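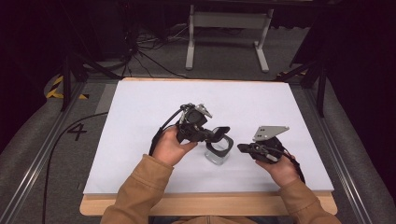

Sekar Chin: You'll want to say what the band is made of. Silicone and rubber behave very differently on a plain glass, and the cleaning is not the same.

Usman Kazmi (original poster)
I have a set of small clear glass cups with a black band around the top, near the rim. I use them for tea and sometimes for espresso. After a few months there is a gray line on the glass under the band, and it smells a little when I pull the band down. Do I have to take the band off every time I wash them? And is there a way to get it back on straight? Mine always ends up crooked. To Sekar: the box is gone, but it stretches and has a dull finish. I bought them at a shop in Olstead in March.

Hamidreza Vahidi
If it stretches and has a dull finish it could be either one. I would treat it as silicone until it gives you a reason not to.

You don't have to take it off every time. Once a week is enough if you drink from them daily. The gray line is most likely tea and hard water that got under the edge and dried there. Roll the band down slowly and don't pull it from one side. Soak the glass in one part white vinegar to one part warm water for half an hour, then wipe with a soft cloth. Wash the band separately with dish soap, rinse it well and leave it out overnight. Most of the smell is soap or milk left on the inside face.

To get it on straight, wet both the glass and the band. Set the cup upright on a flat surface, start the band level at the rim, and work it down a little on each side, turning the cup as you go. Let it dry before you use it.

If the line is still there after 3 soaks, try baking soda paste. Past that it may be etching, and that won't come out.

Tahira Swati
I just put mine in the dishwasher, top rack. Never had a problem but I only have two of them.

Irfan Swati
Vinegar worked for me too. Keep it off the band though, mine went sticky. I ended up leaving the bands off and using a coaster.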